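Keeping small packets tidy in a divided clear box

Melham Household Help > Storage and Sorting
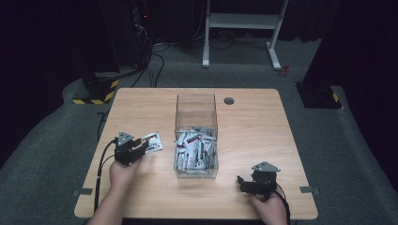
What do you all do with little flat packets once they pile up? I have a clear plastic box with two sections, and everything ends up in one half in a big jumble while the other half sits there with nothing in it. I've got tea bags in their wrappers, sweetener, a few of those drink powders, and my husband adds to it every time he comes home from a work trip. Should I be standing them up in rows, or is there some better way to use the two halves?
Posted by Griltenico, 2023-11-10

Stand them up on their short edges, all facing the same way, and give each half of the box one job. I keep what we use every day in the near half and the once-in-a-while packets in the far half, and that one change has kept my own box in decent shape since March. Tip the whole lot out on the table first, though! I know it's tempting to straighten them where they are, but you'll be poking around in there all evening and the ones at the bottom will never see daylight. Spread them out, make your piles, and check the dates as you go (I found a cocoa packet in mine that had moved house with us).

When you put them back, start at one end and lean the first few against the wall of the box so the rest have something to rest on. Flat packets are slippery little things, and if a section is only half full they will slide down and lie on top of each other again. I fold a piece of cereal box into an L shape and slip it in behind the last row. You just move it forward as the packets get used up, and it costs you nothing. An old playing card does the same in a narrow section.

One more thing, and then I'll let you go. Don't pack them so tight that you need fingernails to get one out. My mother did that with her soup mixes and we all ended up tearing the corners, and then of course there was powder in everything. You want to be able to flip through them like cards in a recipe file. If you have more than will fit that way, put the extras in a zip bag at the back of the cupboard and refill from there.
Posted by Haoran Qin

i just leave mine in a heap lol. you can see through the sides so you find what you want eventually. maybe throw out the old ones
Posted by Novik

I agree with most of what Haoran wrote, but I'd split them by size before anything else. Square packets and long skinny ones don't like to share a row, and the skinny ones always work their way underneath. At our house the square ones get the box and the long ones stand in a coffee mug next to the kettle, which looks rather cheerful.

Also, for your husband's travel packets, maybe give him a small dish of his own near the door and go through it when it's full? Mine had 90 packets of sugar in his coat pockets and desk drawer one winter, and I love him dearly, but we don't even take sugar. We kept 16 for guests and a neighbor who bakes was very happy to have the rest.
Posted by Ye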